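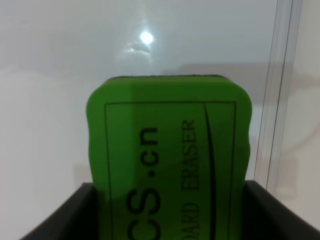
A green board eraser between two gripper fingers, seen from the robot's wrist.

How Does a Robot Know What It Is Holding?
Carnon Learning Pages — Machines and Computers

When you pick up an eraser, your eyes, hand and brain share the work so quickly that you hardly notice. A robot must do the same work with software. Software is the set of instructions that tells a computer what to do.

Seeing
A small camera near the gripper sends pictures to the computer. To the computer, each picture is a large grid of colored dots called pixels. One part of the software, called perception, searches the grid for patterns. A patch of green with two long sides may be an eraser. Black shapes on the green may be letters. Perception software can look for an object even when only part of it is in view.

Perception can also be fooled. Light bouncing off a shiny white surface makes a bright spot, and a soft shadow may look like the edge of something solid. Programmers show the software many pictures so that it learns to tell these things apart. The team at the Msimang workshop used 2000 pictures to teach its program, which is named Iveck, to find classroom objects.

Planning
Next, the planning software chooses a path for the arm. It must decide where each finger should go and which way the gripper should turn. A narrow object is often easiest to hold by its two long sides.

Controlling
The control software then moves the motors. Iveck checks the position of the fingers 24 times every second and makes small corrections. If the fingers close too little, an object may slip. If they close too much, a soft object may be squashed.

"Children often ask me which part is the clever one," says Thabiso Potgieter, who writes control software for Iveck. "I tell them that the parts have to pass messages to each other all the time — a good plan is no use if the motors never hear it."

Words to Know
Gripper: the part of a robot that holds things.
Perception: finding out what is nearby.
Pixel: one tiny dot in a digital picture.

Try It Yourself
Close one eye and pick up an eraser by its long sides, using only your thumb and one finger. Write down 3 instructions a robot would need to do the same.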